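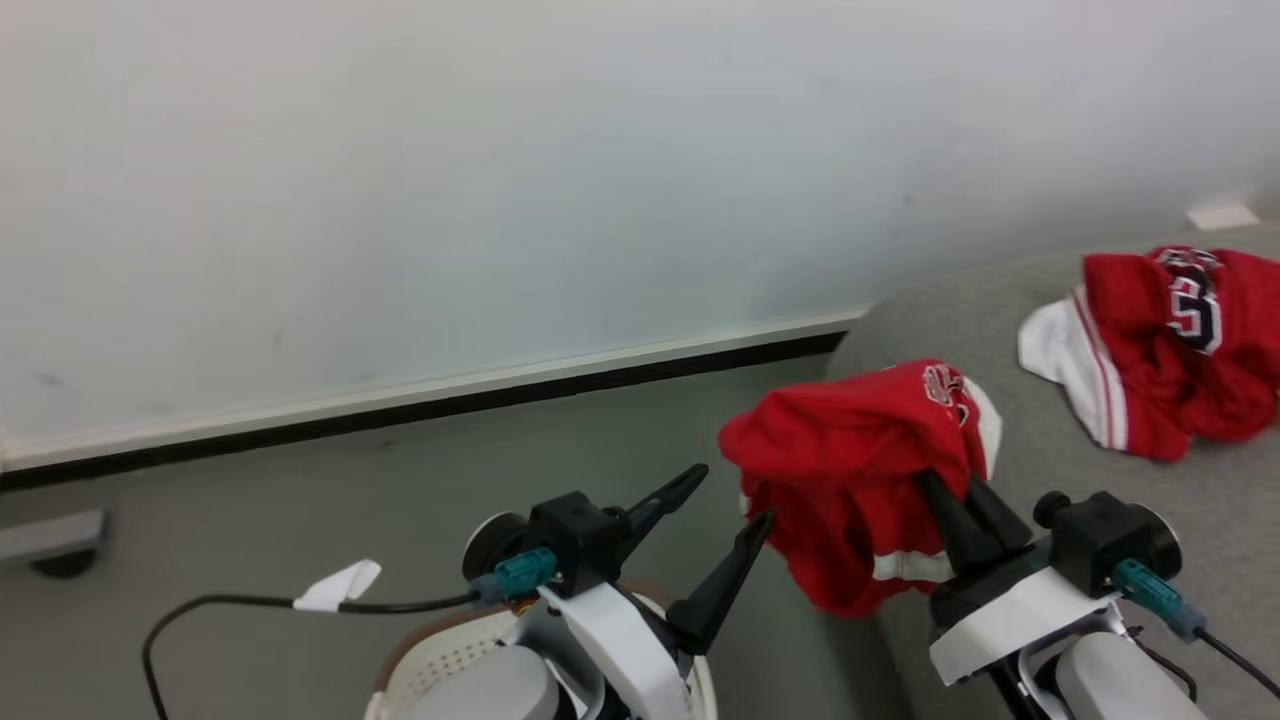

Write down what counts as done

27 Aug 2025

I have worked with robot arms for long enough to have sat through a good many meetings about standards. Most of them were about safety, and rightly so. Fewer were about the work itself, and I think that is where we are now weakest.

Take laundry. A two-armed setup that handles clothes is a fairly ordinary thing to see in a lab these days. Ask four labs what a successful fold is and you will get four answers. At Ogola, where I spent most of June, a jersey was folded when the operator said so. At Indedwood it was folded when it fitted inside a taped outline. Both places quoted a success rate, and the two rates were put side by side in a report as if they meant the same thing.

My view is that no success rate should be published without the rule that produced it. One paragraph would do. It should say where the garment started, how crumpled it was allowed to be, how long the arms had, and whether a person was allowed to step in. If a shirt dropped on the floor and was put back by hand, that run is a failure, or it belongs in a separate column.

The Avo guidelines, which many small teams copy, ask for the number of runs and little else. The last set I checked against them had 3361 runs in it. It is a large number and it told me almost nothing, as the rule for a good run had been changed 3 times along the way and the old runs were never marked again.

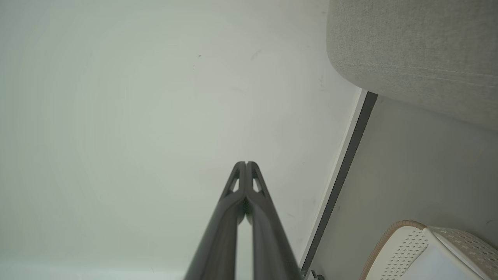
I would also like teams to log the dull things. Which fingers were fitted, and when they were last changed. Whether the wrist camera was moved. Where the cables ran, and whether each one had a tag on it. At Pidness they keep a sheet with seven lines on it, filled in before the first run of a session, and it takes less time than making tea. When their results dipped earlier this year they went back through the sheets and found the week a set of fingers had been swapped. Without the sheets they would have blamed the software – as I would have done.

The usual objection is that rules slow people down, and that a young field needs room to try things. I have some sympathy. I would not want a thick standard for handling clothes, and I would not want anyone to need a certificate to pick up a sock. But a page of agreed terms is not a thick standard. Kitchens manage with one taped to the fridge.

Ogola has said it will try the Pidness sheet from next month. I have asked them to add an eighth line, for who decided the run was good.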